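Search the archive
Search
Advanced

[Stilholm-list] Re: Fonlow wants us on the twelve-hour roster

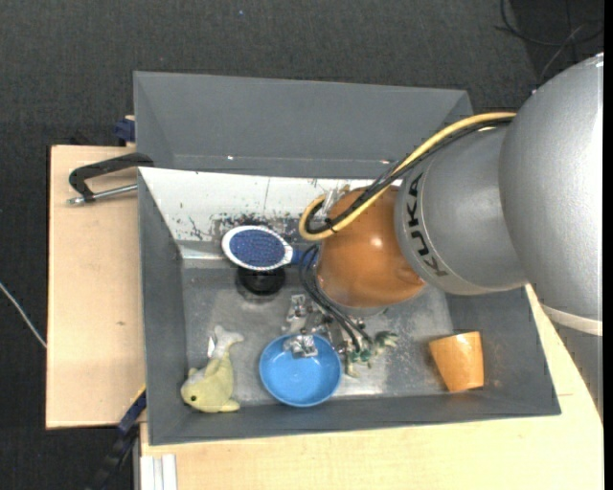 The KUKA arm over a gray bin.

Posted 10/03/2023 by Joonas Juntunen

This site uses cookies to remember your settings. Accept / Manage

Imke Wiegand wrote:
> I sat through the Fonlow presentation and I think we should give the
> twelve-hour roster a fair try. Fewer handovers, more full days off,
> and they say people at Skellera sleep better on it. The trial would
> run until December and we could go back after that if it doesn't
> suit. What are people's objections, exactly?

Imke, since you ask for them exactly, I'll try.

The sleep claim first. I asked Fonlow where it comes from and got a slide back. The slide says more than 900 workers were surveyed. It doesn't say when, or how many answered, or what they were on before. If they came off rotating nights, then of course they sleep better. I would too, on almost anything.

Second, "we could go back after that." Could we? I've read the draft twice and there is no line in it about going back. There is a line about a review, and the review is done by Fonlow, who sold us the roster. I'd want the old hours written in as the default, with a date, before anyone signs.

The days off are real, I'll give you that. But count the drive. Those of us coming in from Ikonen already lose 2 hours a day to the road, and a twelve-hour shift on top leaves enough time to eat and lie down. The first day off goes to sleeping. I did this pattern at my last job and my kids learned to keep quiet until lunch.

Handovers I don't see as a problem to be solved — ours are short and they mostly work. The bad ones were bad when the log wasn't filled in, and longer shifts won't fill it in for us.

Can you ask Skellera for someone off the floor we could phone? I'd rather hear it from a night person than from a slide.

Joonas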